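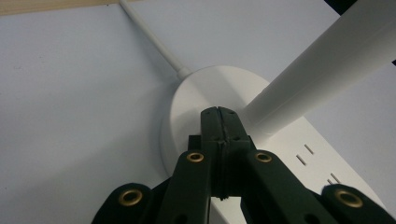 A reader of the first release wrote that half the live takes were tagged as studio takes, and asked whether anyone had listened to the Covwood tapes before tagging them. The tags were wrong. They were copied from the cassette sleeves, and the sleeves list the studio session only. Version 5 fixes this.

# Pemivport Tapes

Metadata and short audio clips from 1,000 songs by unsigned guitar bands, taken from cassette demos and small-run LPs.

Last updated: 8/8/24

## Contents

- `songs.csv`: one row per song
- `releases.csv`: one row per tape or record
- `clips/`: mono WAV, 8 seconds each, cut from the first chorus or, where there is no chorus, from the midpoint

## Fields in `songs.csv`

| Field | Notes |
|---|---|
| `song_id` | stable across versions |
| `release_id` | joins to `releases.csv` |
| `title` | as printed, spelling errors kept |
| `take` | `live`, `studio` or `unknown` |
| `tempo` | beats per minute, set by ear |
| `source` | `bomon`, `covwood` or `palamarchuk` |

## Sources

Bomon and Covwood are tape labels. Palamarchuk is a private collection of LPs. Bomon tapes were transferred at normal speed with noise reduction off. Several Covwood tapes run fast; pitch was not corrected, and `tempo` gives the speed as heard.

## Known problems

- Split singles appear under the A-side band in `releases.csv`.
- Untitled songs share the title `untitled`. Use `song_id` to tell them apart.
- Clips from the Palamarchuk LPs have surface noise.
- `take` is still `unknown` for most Bomon songs.

## Use

Clips are for research and teaching. Full songs are not included and can't be requested here. Corrections go in the issue tracker with the `song_id` in the title line. The next release is planned for October.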